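August, laundry task notebook, second station

Started 8:40. Both arms homed without complaint. The left wrist camera needed its connector reseated before it would stream, same as last week. I've added it to the startup sheet so whoever opens in the morning checks it before calibrating.

Where we stand: 263 episodes of the laundry task accepted into the Wesunex set, 46 rejected, and a few from yesterday evening that still need a second look. The rejects are mostly mine. I was too fast on the approach in the early ones and the wrist views smear right where the fingers close, which is the part the policy most needs to see clearly.

Plan for today was to finish the floor block at the washer and get the tabletop block going. Floor block means the basket sits in front of the machine and the operator works from there. Kiyoshi Sakai took the first shift and I ran the logging side.

Settings for the floor block, unchanged from the last entry:

- head view plus both wrist views, all three recorded
- gripper force limit on the low setting
- basket position shifted by hand between episodes, never back to the same spot twice in a row
- at least two items in the basket, and one of them has to overlap the other

The overlap rule is the one that slows us down. When the items are side by side, the operator picks whichever is nearer and the whole thing is over quickly. When one lies on the other, there's a decision to make, and we want that decision in the data. Today's mix was the pale yellow piece with the cartoon on it and the bright blue one, and the blue on top gives a good clear edge to grab. I'd like something with less contrast for the next round. If every top item is easy to tell from the one under it, we'll train something that only works on easy piles.

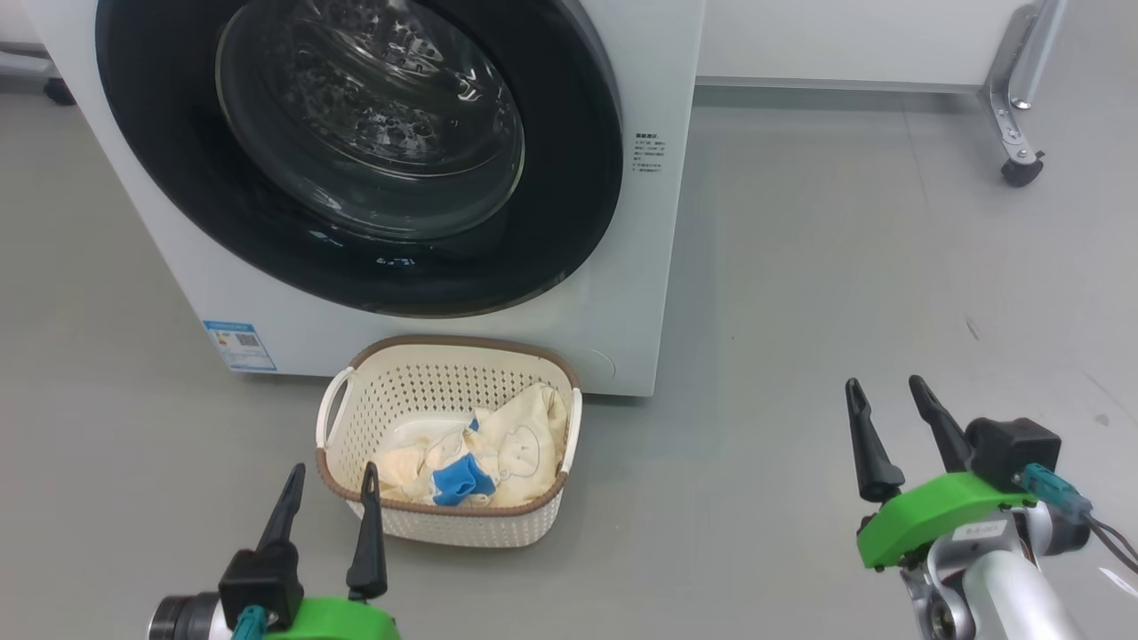 Marleny Espinoza thinks we should go further and stop arranging the overlap at all. Her point is that a person laying one shirt on another does it neatly even when trying not to, and that after a hundred episodes the piles all start to look alike. She wants the items dropped from shoulder height and left however they land, with no fixing up afterward. She also said to keep the ones that miss the basket, and give them their own tag.

I agree with most of that. I'm less sure about keeping the misses, because the task label says "basket to washer" and a shirt on the floor is a different start state. We settled on recording them under a separate task name so they can be merged later or left out. Names are in the shared sheet. Please don't make up new ones on the fly — we spent an afternoon in the spring cleaning up four spellings of the same thing.

Notes from the morning run:

Kiyoshi's grasps are slower than mine and better. He stops above the cloth for a moment, lowers straight down, closes, then waits a beat before lifting. I've been coming in at an angle and lifting while the fingers are still closing. His way costs extra seconds per episode but I'd take it over a pile of rejects. I'm going to try to copy it tomorrow and see if my reject rate comes down.

The washer door is still a problem for exposure. The glass and the drum throw back the overhead lights, and when the head moves, auto exposure hunts. I locked exposure on the head view before the second batch. The cloth looks a little dark now but it stays the same from start to finish, which I prefer. The Poltia viewer shows it darker than it really is, so don't judge by the preview. Open the raw file.

One dropped episode when the right arm hit its reach limit. The basket had been set too far to that side. I put tape marks on the floor for the outer limits. Anything inside the tape is fair game.

Short break, then switched to the tabletop block.

The tabletop block is about the basket itself. Operator approaches, takes hold of a handle or the rim, moves the basket to a new spot, lets go, backs off. We do it empty first. The loaded version comes after, once we have enough of the empty ones to see whether the handle grasp is learnable at all with these fingers. Trimmont's write-up said rim grasps were easier for them, but their basket was a softer one and they had wider pads, so I don't want to lean on it too much.

Things to vary between episodes: basket angle, distance from the table edge, which arm leads, where the arms start. Leave the lights alone until the first set is done. The product label stays on the basket floor for the whole block. If it comes off halfway through, we end up with a split in the data that has nothing to do with the task.
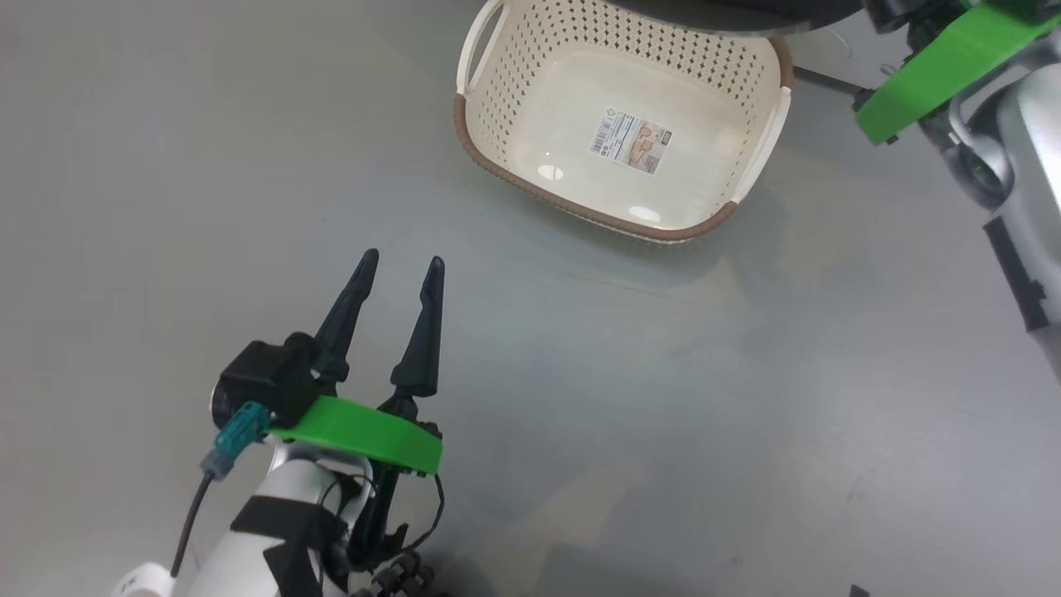 Do we throw out an episode when the first grasp slips and the operator has to try again? Keep it, as long as the retry is clean and the basket ends up where it was meant to go. Mark it "recovered" in the outcome column. Throw it out only if someone touches the basket by hand partway through, or if a camera drops.

The same goes for the floor block. I had been tossing retries there, so seven of my rejects should go back in. I'll move them tonight and fix the totals.

On start poses: the old script put both arms in the same resting position every time, and the Nakajima baseline picked up on it. It would do fine from that one pose and wander from anywhere else. The new script picks from a spread of poses. Two of them bring the left gripper low enough over the table that I'm not comfortable with it when the basket is close, so I took them out for now. Kiyoshi has the list.

Storage: 912 GB free on the station drive at noon. Fine for this block, tight if we turn the wrist views up to full rate. Upload runs overnight. Check the log in the morning before deleting anything local.

To do:

- find two or three items closer in color to each other, gray on gray if possible
- rewrite the task description for the drop version, Marleny to read it before we record
- replace the velcro on the right side cable, it's losing its grip
- ask whether the head exposure lock survives a restart. I think it doesn't
- second look at yesterday evening's leftovers

Stopped at 5:15. Tabletop block picks up from the left-arm-leads half tomorrow, Kiyoshi operating first, then me.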